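Print this message - E-mail this message

From: Begoña Moya
To: ristura-teleop
Date: 4 December 2020
Subject: Re: table clearing, episode length

> Can we cut the episodes at the moment the gripper closes? The rest is
> mostly travel and it bloats the Sornance set.

I would keep the travel. When I trained on August data cut at the close, the arm picked up bags well enough and then stalled over the table. The policy had no examples of what to do with a full hand.
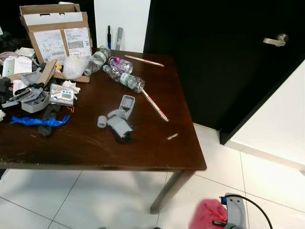

Current count is 964 episodes, 29 of them rejected for operator pauses longer than the limit. Pauses are a bigger problem than travel - the policy learns to wait. If you need to stop and think, abort and start over.

Soft items first, please: bags, gloves, film. Then bottles. Leave the gray printed parts on the table, they are not in the task.

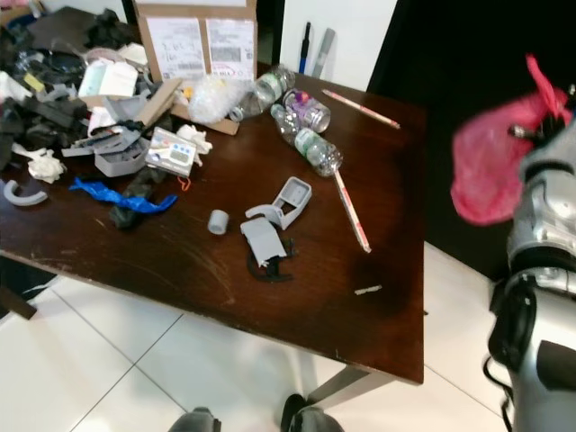 Page last changed: 4 weeks ago by bmoya

Bags still take the most tries under remote control. Come in slowly and close on a fold. I set the Zundau logger to 32 frames per second, so resample anything older before merging.

Begoña

Recent messages in this list
- Barrios glove calibration drift
- Zundau logger drops last frame
- Sornance set: naming of aborted episodes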